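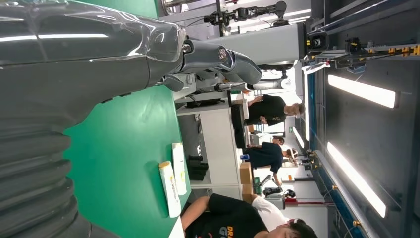 **Makalance door seal kit, four-door sedans and wagons**

Back in stock. Full set for all four doors, plus clips, plus one tube of adhesive. Black only. No tan, no maroon, stop asking, we did ask Skultitz and they said no.

Price: $200 the kit. Front doors alone: $100. Rear doors alone, sorry, not sold separate right now.

## What it fits

Older full-size four-doors with framed windows and a push-in clip seal. If your old seal is glued all the way around with no clip holes in the door, wrong kit. Pull back a few inches at the bottom corner and look before you order. Holes = yes. No holes = email us.

Wagons: same doors as the sedan on most of them. Tailgate seal not included. Never has been, the old listing was wrong and it's fixed now.

Two-doors: no. Longer door, the strip comes up short.

Hardtops: no. Different seal completely, goes to the roof rail and not the door.

## What's in the box

- 4 door seals, molded corners, marked LF RF LR RR on the inside of the bulb
- bag of clips, with spares
- adhesive, for the top run only
- instruction sheet (the new one, see below)

You supply: trim tool or a flat screwdriver with tape on it, rag, mineral spirits, patience.

## The rubber

Sponge rubber, not the hard stuff. Clillport did the molds and they're a lot closer to the factory shape than the ones we used to carry. The bulb is softer so the door shuts without a slam once it's taken a set. Before that it will be stiff. Expect it. New seals on an old car always feel like the door got fatter.

Smells for a while. Windows down, goes away.

Corners are molded in one peice with the straight run, so no splice up by the mirror where the water always got in.

## Putting it on

Old seal off first, start at the bottom. Clips will break, that's what the new ones are for. Get the old glue off the top run. All of it. Mineral spirits and a rag, then let it dry.

Lay the new seal on the ground in the shape of the door and check the marking. LF is driver side front. People get this wrong constantly, the corners look nearly the same and they are not.

Corners first, then work toward the middle. Don't stretch it. If you've got extra at the bottom you skipped a hole somewhere.

Adhesive last, thin bead, top run only. Close the door gently and leave it overnight.

Door won't latch on the first click? Leave it shut on whatever click you can get, overnight, try again in the morning. Still no good after 2 days, move the striker out a hair. Mark where it was with a pencil first. 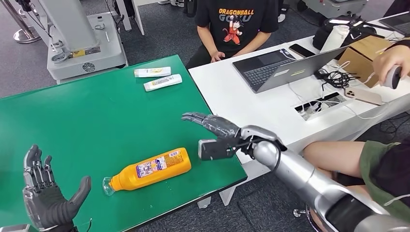
Farzana Satti wrote in to say the rear doors on her wagon needed the striker moved and the fronts didn't, and that the wind noise at highway speed is gone but there's still a whistle from the vent window. Also that the sheet should say to do the rear doors first, as the front seal is easier to line up with the back door already done.

Good point on the order, it's on the new sheet. The whistle is a seperate seal. Vent window rubber is not in this kit – we have it for some cars, ask.

## Shipping and returns

Ships in a flat box, loosely coiled. Take it out when it arrives even if you're not doing the job yet, hang it over a door or something. Left folded in a cold garage it'll hold the kink.

Orders go out when Mehwish gets to them, usually next morning. Tracking comes by email, check your spam.

Returns OK if no clips are pushed in and no glue on it. Once it's been on the car it's yours. Wrong side molded, short corner, anything that's our fault, send a photo and we swap it, no charge.

The January batch had some LR seals marked RR. Should all be caught. If you have one from back then still in the box, hold it up to the door before you start – if the corner goes the wrong way, email and we'll send the right one.

## Not in this kit

Trunk seal, tailgate seal, window channel felt, beltline sweeps, vent window rubber. Trunk seal is coming, same supplier, no date yet. Felt we have by the foot.

Questions to Naveed, orders@ goes to Mehwish. Include year, body style, and whether you found clip holes. We can't answer without the clip holes.

Page updated 21 Mar 2024, price is good until this batch runs out.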